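### 4.2 Salt drift in broth held for service

The stalls in Multville and Bosside make one pot of stock before opening and hold it at a low simmer until closing. None of them makes a second full batch during the day. As bowls are sold the level falls, water leaves as steam, and the cook tops up the pot from a kettle. Three processes therefore act on salt concentration at once: removal of broth, which leaves concentration unchanged; evaporation, which raises it; and topping up, which lowers it. Section 4.1 dealt with evaporation from an unattended pot. The present section deals with the pot as it is worked.

Six stalls took part. At each one, a 100 mL sample was drawn from mid-depth at opening, before and after every top-up, and at closing. Samples were strained through a fine mesh, cooled in a closed jar to room temperature, and read on a Thaler conductivity meter calibrated each morning against a salt solution. Readings taken hot were discarded. Fat was skimmed before reading, as a layer of oil on the probe gave low and unstable values in the January pretest.

Conductivity responds to dissolved ions in general and can't separate table salt from the potassium and phosphate that come out of bones and greens. For that reason we report drift as change relative to the opening sample from the same pot and make no claim about absolute salt content. Comparisons between stalls should be read with the same limit in mind, particularly between the two stalls that season with fish sauce and the others, which use salt and light soy.

#### 4.2.1 Pattern over the day

In all pots the trace has a sawtooth shape. Conductivity climbs between top-ups and drops sharply when water goes in. What differs is the trend underneath the teeth. At the Multville stalls the trend was upward, with each top-up restoring less than had been lost, so that late bowls were saltier than early ones. At Bosside the trend was flat until mid-afternoon and then turned down.

The downturn at Bosside follows from the practice of filling to a mark. The cooks there add water until the surface reaches a scratch on the inside of the pot, whatever the cause of the fall. When trade is slow, most of the loss is steam and filling to the mark is the correct response. When trade is brisk, most of the loss is broth that has gone out in bowls along with its salt, and plain water added in its place dilutes the remainder. The size of the error depends on the share of the loss that left in bowls, which the mark doesn't show.

The Multville cooks work by taste and by ladle. A top-up there is a fixed volume, 2,000 mL at the smaller stalls and 3,000 mL at the larger ones, added when the cook judges the broth too strong. Špela Spahić drew the samples at these stalls and noted the time of each tasting. Tastings grew less frequent as the queue lengthened, and the steepest climbs in conductivity fall in the same part of the day. We did not test whether the cooks' threshold for "too strong" shifted over a shift, although adaptation to salt from repeated tasting is a plausible contributor.

#### 4.2.2 Effect of the lid

Lid position was recorded as closed, ajar, or off. The pots at Mandley Row, a covered market on the Bosside edge, were kept ajar for the whole of service with a ladle resting across the rim. Their climb between top-ups was the gentlest of any group. Pots with the lid off climbed fastest, as expected, but the difference narrowed in busy periods, when every lid was being lifted constantly and the categories lost much of their meaning.

A closed lid carries a cost of its own. Condensate runs back into the pot at the rim and sits on the fat layer if the simmer is too low to turn the liquid over. Samples taken near the surface under a closed lid read lower than those from mid-depth in the same pot. A bowl filled by skimming the ladle across the top may thus be weaker than the pot average. Stirring before ladling removed the gap in every case where we checked.

**Figure 4.** Wiping a square glass vase of artificial flowers on a matte black table.

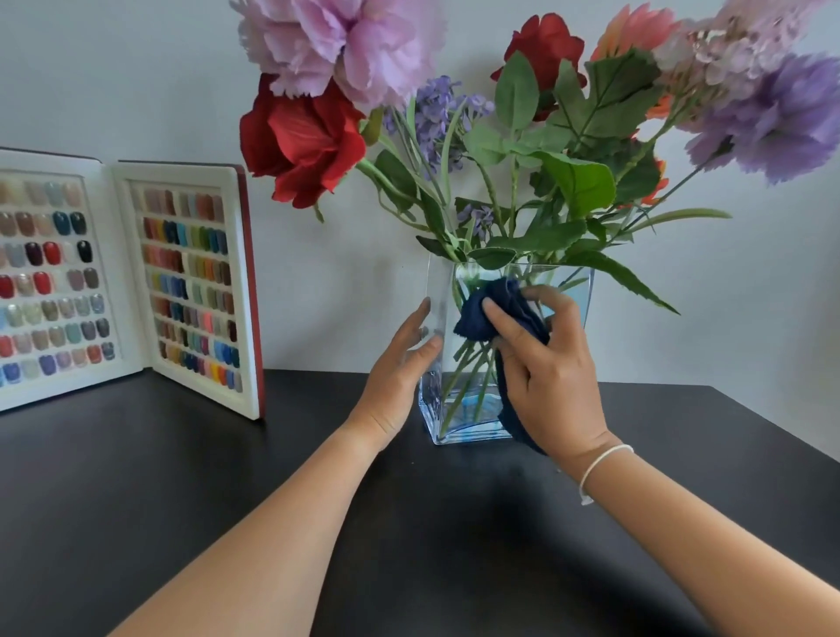
Hrvoje Dervishi disagreed with this reading of the surface samples and wrote, after seeing the first draft, that the weak top layer might be an artifact of skimming: "You take the fat off, you take some of the salty liquid under it, and the condensate fills the gap. I would want a pot that was never skimmed before I blamed the lid." He added that in his own kitchen the first ladle of the morning is always poured back.

The objection is a fair one and our data do not settle it. Skimming was done in the jar for measurement, but the cooks also skimmed the pots, at intervals we did not log. Radka Delić went back over the sampling notes and found mid-depth and surface pairs from one pot that the cook described as unskimmed that day. The gap was present there too, though smaller than in the other pots. A single pot is thin support and we treat the lid effect as provisional.

#### 4.2.3 Topping up with reserve stock

One Multville stall holds back part of its opening batch, unseasoned, and uses this in place of kettle water. Its sawtooth is shallower than the others. Unseasoned stock still carries the ions from the bones, so the shallower drop can't be taken as evidence that table salt was better held. The cook's reason for the practice is body: water thins the broth in the mouth even when the salt is put right afterward. We did not measure gelatin or viscosity.

Reserve stock also has to be kept hot or chilled safely until needed, which takes a second burner or cold space. The other stalls said they had neither. For them, the more practical change would be to split each top-up according to what has left the pot, using water for steam and lightly salted water for bowls. A count of bowls sold since the last top-up is enough to estimate the split, provided the ladle size is constant. Section 4.3 applies this rule to the recorded traces and compares the predicted drift with that of filling to a mark.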